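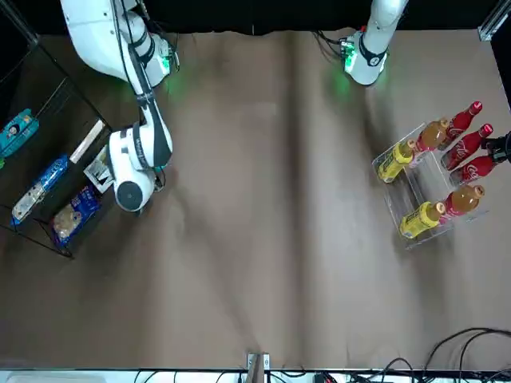
## 2. Before you order

The Millari sales sheet prices two arms and stops there. Treat that figure as a starting bid.

1. List every product you expect the cell to handle, bottles and snack bags included. Ask MacDonald for a trial with your own stock.
2. Add racks, shelving, cabling and a table frame. Pollelcombe set aside $3000 for these and spent it before the first pick.
3. Budget 15 hours of staff time for set-up. The brochure says "same day."
4. Get the spare gripper price in writing. Quotes lapse after 30 days.

**Note:** The claimed 59 picks per hour comes from the vendor's own demo. Leave it out of your payback sum.

**Caution:** Do not sign the service plan until Carter Campbell has read the exclusions.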